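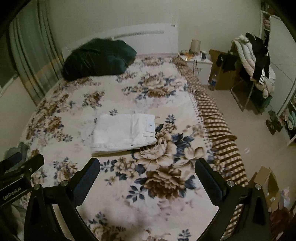
ホーム 作業ノート 車両一覧 部品メモ 連絡先
検索 キーワードを入力 検索する

2020年7月29日(水) 記:Inês Aguiar

Mustarクーペ、内装の続き。後席の座面を外して裏返し、スプリングの状態を確認した。左側の二列がへたっていて、座るとフレームに当たる。張り替え用の布はまだ決まっていない。持ち主は当時風の茶系がいいと言うが、無地なのか柄物なのかはっきりしない。花柄の毛布にある、クリーム地に茶と錆色、そこへくすんだ青の葉という組み合わせは色の相談に使える。茶だけだと室内が暗くなるので、ドアの内張りに青灰色を少し入れる案を出すつもり。柄そのものは座席には大きすぎる。

ウレタンは厚さ30ミリを注文済み。元のものは粉になっていて寸法が取れず、運転席側から推定した。届いたら仮置きして、高さを見てから切る。

燃料まわり
Bezawit Belayがキャブレターを分解した。フロート室の底に赤い錆の粉。タンク側から来ていると思う。フィルターは新品なのに入口側がもう茶色い。タンクを降ろさないと話が進まないので、明日の午前に二人で降ろす。ガソリンは最大20リットル残っている計算。先に抜いて缶に移す。燃料計は半分を指したまま動かないので当てにしない。

ホースは全部交換。古いものは曲げると表面が割れる。クランプはPlarkikの在庫から出した。使った分は棚の紙に書いておくこと。前回、書き忘れがあって発注が遅れた。

点火
ポイントの隙間がかなり狭かった。磨いて調整し直したが、接点の片側が減っているので部品が来たら替える。コンデンサーも一緒に替えたい。Zomowに在庫を問い合わせ中、返事はまだ。プラグは四本とも黒い。キャブを直してから焼け具合を見直す。今の状態で判断しても仕方がない。

床と下回り
助手席の足元、防音材をはがしたら錆穴が二つ出た。小さいほうは指先くらい、大きいほうは当て板が必要。前の修理でパテを盛った上から塗ってあり、叩くまでわからなかった。サイドシルの内側も疑わしい。水抜き穴が塗料でふさがっていたので、千枚通しで開けた。

当て板は厚紙で型を取ってから切る。型紙には必ず前後と表裏を書く。先月のPastorのワゴンでは左右を逆に切って、鉄板を一枚無駄にした。
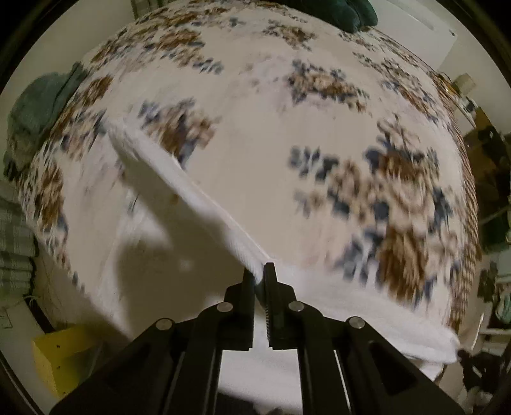 残りの作業
・タンクを降ろす。内部を見て、洗浄で済むか業者に出すか決める
・助手席足元の当て板、型紙から
・後席スプリングの左側二列を交換
・布見本を持ち主に送る。茶の無地、茶と青灰の二色、できれば織り柄も一つ
・Zomowにもう一度電話

見積もりは床の分を足して出し直す。最初の紙には板金が入っていない。持ち主は10月の集まりに間に合わせたいそうだが、サイドシルを開けてみるまで約束はしないと伝えた。Bezawitは塗装を後回しにすれば走れる状態にはなるという意見。私も同じだが、下地を出したまま冬を越すのは避けたい。

追記:ジャッキの油がまたにじんでいる。タンクの作業では馬を必ずかけること。パッキンは注文に入れた。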